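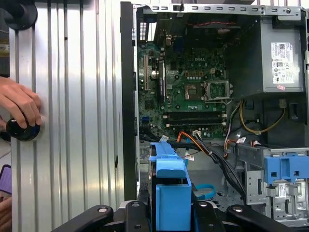

The Dell on the bench, side off and lid-deep in cables. The processor socket is the open square on the green board.

I've owned desktop computers since I was at school and I had never, until this summer, seen the inside of one for longer than it takes to say "ooh, dusty" and put the lid back on. So when Severino Carrasco said I could come and pester him at Lolach for a morning while he talked me through a strip-down, I said yes before he'd finished the sentence.

Lolach is a small refurbishing workshop in Rivas. Old office desktops come in, and most of them go back out to people who need a computer and don't much care how shiny it is. Severino has been doing this sort of work for most of his adult life and talks about it the way other people talk about gardening. He made coffee, cleared a stool for me by tipping a coil of cable off it, and asked what I wanted to know. I said everything, which was a mistake as far as my parking ticket was concerned.

I started with the thing I'd always wondered. How do you decide whether an old computer is worth bothering with?

"You open it," he said. "People want me to say from the outside. They ring up and tell me it's black, it's a tower, it's got a badge on the front. Fine, lovely, but I need to see the board. I want to see the socket and the memory and how the cables run. I've had scruffy ones that were a pleasure inside, and I've had one that looked as if it came out of the box that day and somebody had snapped the memory clips clean off."

The first job is to lay the tower down on its side. He was quite firm about this. I'd have left it standing up, because that's how it lives under my desk, and he winced.

"Everything you want to pull out, you want to pull straight up," he said. "If the case is standing, you're pulling sideways and the weight of the thing is against you. And screws fall in. Lay it down, board flat, and you can see what you're doing with both hands."

After that he does nothing for a bit. He looks. I found this slightly nerve-racking (was he waiting for me to say something clever?) but he says it's the part that saves the most time later. He follows the wires with a finger from one end to the other. The yellow and black ones come off the power supply, that big grey metal box in the corner with the sticker covered in tiny print. The flat orange and black ones are data cables, and they run between the board and the drives.

"I like that they're different colours," he said. "It's a small kindness from whoever built it. If there's an orange one and a black one and a blue one, you can write down orange, black, blue. When they're all black you're there with bits of tape like an idiot."

Does he write it down? He does, on the back of whatever is nearest. He showed me a delivery note from a firm called Stornitz with three lines of biro on it that meant nothing to me and, he assured me, everything to him.

Then we got to the taking out. I asked what order he does it in and he said it depends on his mood, then admitted it doesn't depend on his mood at all and he has done it in the same order for years. Power lead out of the wall and a hand on bare metal first. Then the drive, then the memory, then the processor last.

"The drive is the easy one, so it makes you feel good," he said. "In these they sit in a plastic rail, the blue stuff. You squeeze, you slide, it comes. No screws. When I'm teaching somebody I always let them do the drive first, and they go home and tell their family they can repair computers."

Memory is next. There's a clip at the end of the slot, you push it back and the stick lifts a little, and then you take it by the edges. "By the edges" came up so often that I've started picking up my own post by the edges.

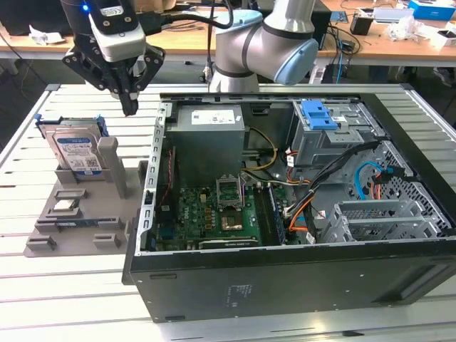 What I hadn't expected was how much of the conversation would be about where to put things once they're out. I'd assumed you'd have a tray, or a mug. Severino used to have a mug. He told me a rather sad story about the mug, a processor and a teaspoon, and I'll spare you the ending.

These days he likes a proper place for every part, and he's a great fan of the 3D-printed holder, a flat grey plate with slots and blocks standing up from it. A drive can stand upright in it with its blue rails still on, the processor gets a slot of its own, and a stick of memory can lie along a long narrow one.

"People think it's fussy, and it is fussy," he said. "But look at what happens on a normal table. You put the processor down. You put a bit of paper down. You put your elbow down. Where's the processor? With this, if a slot's empty, either you haven't taken the thing out yet or you've put it back. I don't have to remember. I'm not at an age where I want to be remembering."

I asked why the drive needed to be standing up. It doesn't need to, he said, he just prefers it, it takes up less room and he can read the label. Drive labels are full of small print and square codes and he reads them like cereal packets.

The other thing he's keen on is keeping the holder right beside the case, close enough that your hand doesn't have far to go. His old boss, Nicanor Bermúdez, used to keep the parts on a shelf behind him and turn round each time. "Turn, put down, turn, pick up. All day! He had a terrible back and he blamed the chair."

Severino also has views on tables. He likes a slotted metal one. He worked for years on a wooden desk, and a wooden desk, he says, invites clutter. You put one thing on it and it calls its friends. I said mine certainly does. He asked what was on it and I declined to answer.

By this point the coffee had gone and we'd reached the bit I was most curious about, the processor. I think I'd imagined something bigger. It's a little silver square, and it's the part that everybody treats with the most respect, Severino included. His voice dropped when he got to it.

"There's a metal bracket that holds it down," he said. "You let the lever go, slowly, you don't let it ping, and the bracket comes up. Then you lift the processor straight, no wiggling. If you're wiggling, stop. Go and have your coffee. And then the socket's open and that's the moment to be careful, because what's in that socket is very fine and you will never, ever straighten it if you drop a screwdriver on it."

Has he ever dropped a screwdriver on one? Long pause. "In August," he said. "Not this August." 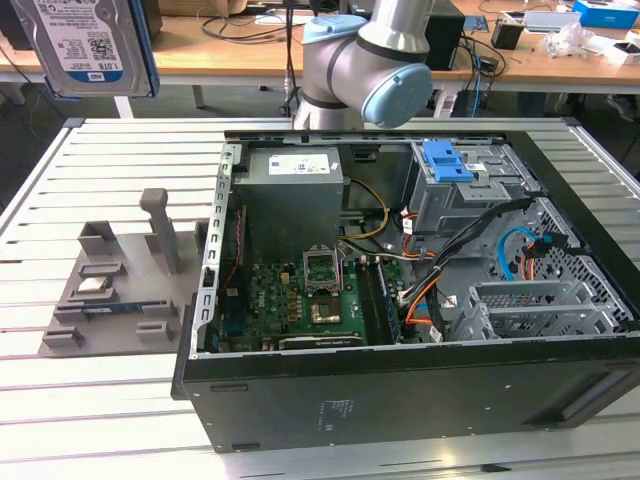

Socket bracket flipped up, and the processor and a stick of memory waiting in the grey holder to the left of the case.

I wanted to know about putting it all back, and he was a bit dismissive at first. You do the same thing backwards, he said. But when I pushed him he had plenty to say, mostly about where it goes wrong. The processor only fits one way round and there's a mark on the corner to tell you, and people don't look for the mark. The memory has a notch along the bottom edge and has to line up with the slot, and people lean on it anyway. And the cables! He says he can tell how patient a person is from the cables.

"If somebody's squashed them all down and put the lid on top, I know that person. If they've let them lie where they want to lie, away from the fan, then it was somebody who wasn't in a hurry. I don't mind if it isn't beautiful. I mind if it's going to rub."

He has a younger colleague, Unai Barroso, who came in halfway through this looking for a box of screws and got drawn into an argument about cable ties. Unai is for them. Severino is against, at least inside a case, on the grounds that the next person has to cut them off and usually cuts something else as well. I gathered it was an old argument. It was still going when Unai left, just from further down the corridor.

I asked Severino whether he thinks ordinary people (me, I meant me) should be opening up their own computers. He thought about it properly.

"The drive and the memory, yes, of course. Why not? You pay somebody for an hour of work and it's five minutes. The processor, I'd say do it once on a machine that you don't care about. Get an old one. Take it apart and put it together until you're bored. Being bored is good, it means your hands know it. And the power supply, take it out if you have to, but don't open it. That box stays shut. I'm serious, write that down."

I wrote it down.

He's fond of these big old office towers, more than I'd have guessed. There's room inside, for one thing. You can get your whole hand in. He'd just had a Wumus on the bench, one of the tiny ones that bolt on to the back of a screen, and he'd hated every minute of it. "Like doing up a baby's cardigan," he said. With a tower you've got the drive cage up one end with its blue latch, the board in the middle, the power supply in its corner, and you can point at each of them and say what it does, even to somebody who turned up that morning knowing nothing at all.

I took that personally, and then asked how long it would take me to learn to do a whole one, out and back in. He said if I came for a few mornings and stopped asking questions, not long. I asked how many he'd done himself. He wouldn't guess, but he reckoned that he was still slow until he'd done 100, and that Unai would tell me a different number and I shouldn't believe him.

Before I left he let me have a go. I did the drive, naturally. I squeezed, I slid, it came. I've since told my entire family that I can repair computers.

Lolach takes in old desktops on weekday mornings. Severino asks that you bring the power lead too, and that you don't tape the side panel shut.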